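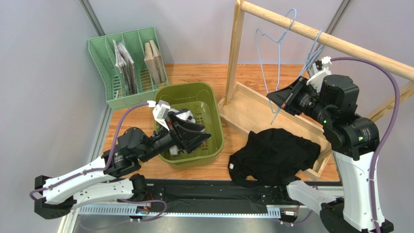
Lab Automation 2, Week 7
Case notes: the cable that pulled out on the garment cell

This week we get to my favorite kind of failure, one where every part was working and the cell still stopped! Read these notes before Thursday's lab and bring your questions.

The task

The garment cell has two arms on one shared rail, a basket for clothes, and a wooden rack with wire hangers. The left arm picks from the basket. The right arm takes a hanger off the rail and holds it so the left arm can bring the garment to it. Both arms run the Tisorum motion planner, and the logs come off the Dorkard controller. The cable on each arm runs outside the links in a big free loop up to the wrist, and that loop is the star of these notes.

What happened

The cell had done 1,370 hang cycles since the last rebuild. On the next one, the left arm reached deep into the basket for a white garment, closed, lifted, and turned its wrist to swing toward the rack. Partway through the turn the gripper stopped answering. It kept its grip, the arm kept moving for 4 seconds, and the garment was dragged across the table before the controller called a fault and held both arms.

The fault message said "gripper timeout." Two groups spent most of a morning on the gripper. They swapped the fingers, checked the force setting, and ran it open and closed on the bench, where it was perfect. (Of course it was. On the bench the cable is slack!)

What the log showed

Pull up the joint trace and look at the last wrist joint. Over the run, the planner had been picking whichever turn was shortest for each single move. That's fine for one move. But the short turns mostly went the same way, and the wrist slowly wound up, cycle by cycle, with the cable going along for the ride. It unwound a little on some picks and then wound up some more. By the bad cycle the wrist was 61 degrees past the range the cable had been cut for. The joint itself was nowhere near its limit, so the software saw no problem at all.

Add a low reach into the basket, which uses up the rest of the slack, and the connector backed out of its socket just far enough to lose contact. Push it in and everything works again. I love this one – the evidence disappears the moment you touch it.

Why it counts as a safety matter

A gripper that can't be talked to also can't be told to let go. For those 4 seconds the left arm was carrying a load nobody could release, toward a rack where the right arm was holding a wire hanger. A hanger hook caught in cloth between two moving arms can tip the rack or whip loose. Nothing like that happened here, but the planner wasn't what prevented it.

Please take these two points into the lab with you:

The hold state keeps the motors powered. Do not reach in to free a garment during a hold. Press the stop, wait for the drives to drop out, then open the cell.

A joint limit in software describes the joint. It knows nothing about a cable unless somebody tells it.

The fixes

First, we set a soft limit on the wrist that matches the cable, with some margin. The planner now has to take the long way around now and then, which makes those cycles slower. Second, the wrist goes back to its zero angle after every hang. Third, the loop was re-tied with more slack at the wrist and a strain relief, following the method in the Başaran cabling guide (on the shelf by the door). Fourth, losing contact with a gripper now stops both arms at once.

There is a fair argument that the second fix makes the first one unnecessary. Think about what happens if a cycle is interrupted before the reset, and come ready to defend your side.

For Thursday

Jog the left arm through a full pick at low speed, with the basket at its farthest spot, and watch only the cable. Sketch the loop at its tightest point. Then find the wrist angle in the trace at that moment and write it next to your sketch. Repeat on the right arm, reaching for the hanger farthest along the rail. The two sketches will look quite different, and we'll talk about that in class.

Filed under: Course Notes > Faults and Recovery

Related handouts
Week 4: Reading a joint trace
Week 5: Stops, holds and what stays powered
Week 6: Two arms, one rail
Vundetti bench gripper: setup sheet

Contact the course desk | © Vundetti Teaching Labs | Back to top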